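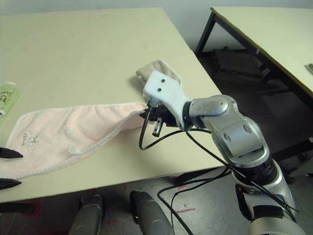

Amber Verbruggen has run the finishing room at the Wulholm laundry long enough to remember when the small towels were folded standing up, all shift, by whoever had the strongest wrists. She still folds a few herself most mornings, before the phone starts, and she is quick to say she likes it.

"People think it's the dull end of the business," she told me over a very large mug of tea. "But you chat, you get a rhythm going, and the pile goes down. I'd never want to talk badly about folding – it paid for my house!"

Since September, part of that pile has gone to the robot the crew calls Bosman, after a foreman who retired and who, I gather, was also slow before lunch. It works on hand towels and face cloths. The team of five still does the sheets, the robes and anything with a stain that needs a decision.

The first weeks were hard on everybody's patience. Terry cloth sags and bunches, and a corner that looks easy to a person can take the machine several tries. "I used to stand there with my hands twitching," Verbruggen said. "You want to reach over and do it for him. We had to make a rule about that."

What has changed most, she thinks, is the afternoon. Two of her folders now spend it on mending and on checking orders for the hotels out in Astarham, work that used to get squeezed into the last half hour. One of them had 27 years at the folding table and sore thumbs to show for it, and she took to the sewing machine right away. The other misses the company and has said so, and Verbruggen moved the mending bench closer to the tables on her account.

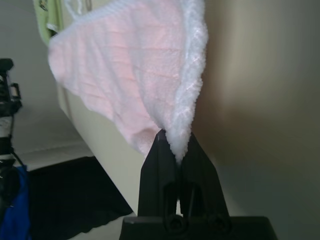 Has anyone lost hours because of the robot?

"Everybody kept the hours they had," Verbruggen said. "I asked for that in writing before we signed up, and I'll ask again next year. On a heavy day we have 300 hand towels waiting by ten o'clock, so there's plenty to go around."

She would like the next one to be a little quieter, and she wants her own people in the room when it's chosen.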